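ok so Urnen. went in knowing nothing except that Ditte Zoëga directed it and my sister had a spare ticket. thread, typing on the night bus so bear with

first: it's a chamber musical. 2 hours, no interval. go to the loo beforehand, I mean it

four singers, a piano, a cello and a man on harmonium who never once looks up. the plot is a family arguing over a will. mum's ashes, a house by the water, a brother who's been gone years. sounds grim. is quite funny for the first hour

Colin Catterall as the solicitor. had only ever seen him in panto. he gets one proper song, near the end, sat down, barely moves, and the woman next to me had to hunt for a tissue. so did I tbh

sound was muddy from the side seats though. lost half the words in the quartet, which is a shame becuase the quartet is where you find out who sold the boat

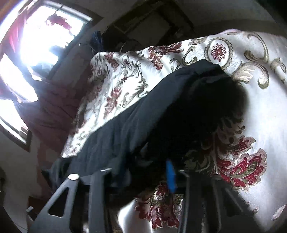

red flowers on cream, with gold scrolls. want a coat in this

the theatre. Betura used to be 3000 seats at the old place, now it's the small hall on the hill and they've put in 267. much better. you can hear people breathing. you can also hear people's crisps

tickets: I paid nothing (thanks sis) but the back two rows are cheap if you queue from 5pm. card only. programme is thin, skip it, lyrics are all on a sheet in the foyer anyway

someone asked me if it's better than Villia. different thing. Villia had the big dance numbers and the revolve and played to 1000 a night, this has a table and a lamp. I came out of Villia humming and came out of this one wanting to ring my mum

one gripe. the Sveinbjörnsson song everybody raves about, the one with the ferry timetable, goes on at least three verses too long. there I said it

runs till the end of September. no word on a transfer but they were filming from the back tonight so maybe a recording??

right my stop. go if you can. sit in the middle

oh and the bar shuts the minute the show starts and doesnt open again after. plan accordingly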